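Back pain, month four, and what the chair has to do with it

Ok quick one before I have to be on a call. A few of you asked how the back is going and I keep typing half an answer and then not sending it. So, all of it in one go.

Short version. Better. Not fixed. Sitting is still the worst thing I do.

Long version. It started in September, lower left side, a dull ache that showed up after lunch and was gone by dinner. Ignored it, obviously. Then it stopped being gone by dinner. Then one morning I bent down to get a pan lid and stayed there for a while, hand on the oven door, thinking about my life.

Went to the clinic on Gestadden Street. Nothing scary, which was a relief. Muscles, posture, too many hours in one shape. I got a printed sheet with six stretches on it and was told to get up more. Paid 146 dollars for that and was a little mad in the parking lot, but they were right, so.

The thing I didn't want to hear was the part about the desk. I've worked at the same one for years. It's a door on two filing cabinets. I love it. It is also too high for me by a good two inches and I have been shrugging my shoulders up to my ears all day to type on it without ever noticing. Once you notice you can't stop noticing. I'm doing it right now.

So I lowered the seat of the chair... no wait. Raised it. You raise the chair to meet the desk, then your feet dangle, then you need something under your feet. I'm using a shoebox with old magazines in it. Works great.

Then the chair itself. I went down a hole with this. Read reviews untill one in the morning. Mesh back or foam back, arms or no arms, headrest people versus people who think headrest people are fools. There's a showroom place out past the highway, Tosetitz Office, and I went and sat in everything they had. Fancy ones, ugly ones, one that felt like being held by a large polite crab.

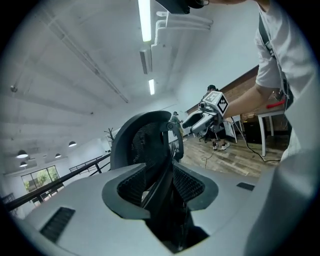

Mesh is fine for a year and then it sags and you're sitting in a hammock, is what Boateng wrote under my last post, and that I should get the used kind that offices throw out, with thick foam, and never pay full price for any of it. Also that the chair won't help if I sit in it nine hours straight.

Fair. All of that is fair. I went back and forth on the foam point for a week. My last chair was foam and it went flat as a pancake in the middle, so I don't think either one wins forever. But the used idea, yes. Office closures, that's where to look. Found a listing, drove over with a blanket in the trunk, paid 158 for a chair that I'm told was a lot more new. Mesh back. Sorry Boateng.

What I didn't know and wish I had: the settings matter more than the chair. Mine came with the back tension cranked so hard it was like leaning on a fence. Took me three evenings to work out which knob. There are a lot of knobs. Two of them I still don't know.

My order for setting one up now, for whoever needs it:

Seat height first. Feet flat on floor, or on shoebox.

Then seat depth if yours has it. A few fingers of gap behind the knee.

Lumbar bump goes at belt height. Mine was way up between my shoulder blades for two weeks. Two weeks!

Arms last. Low enough that your shoulders drop. If they bang the desk, go lower still or take them off.

Then leave it alone for a few days. Do not fiddle every hour like I did. 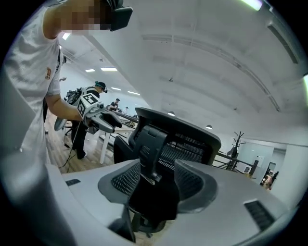

The stretches I was bad about for the first month and then got less bad. I do them at ten and at three, when the alarm goes, standing wherever I happen to be. The one that helps most isn't even a proper stretch, you just stand behind your chair, put your hands on top of the backrest, walk your feet back and let your chest drop. Feels amazing. Lock the wheels or push it up against a wall first, mine rolled. And hinge at the hips when you do it. When I'm just leaning over the chair to reach for something, like the person in the white T-shirt in that last photo, my habit is to round my whole back, and that's the kind of bending that gets me every time.

Walking. Should have put this first. I walk to the Dretulov bakery and back most mornings now, before I open the laptop. Not far. On days I skip it I can feel it by eleven. On days I do it I also eat a roll, so it evens out somewhere.

Things that did nothing for me: the heat patch (smells nice, that's it), a posture strap I bought for 29 bucks and wore twice, sleeping on the floor. Do not sleep on the floor. I don't care what the video says.

Things I haven't tried and people keep telling me to: swimming, a standing desk, yoga. Swimming I'd like to. Pool here is freezing. Standing desk is 200 at the cheapest and I just bought a chair so that's going to have to wait till spring, and I'd have to give up the door. Not ready to give up the door. I could saw two inches off somthing, I guess. Can you saw a filing cabinet? Don't answer that.

Ok call in four minutes. If you've got a stretch that works for the left side only, put it in the comments, I'll try it and report back. Also looking for a footrest that isn't a shoebox, the lid is starting to give.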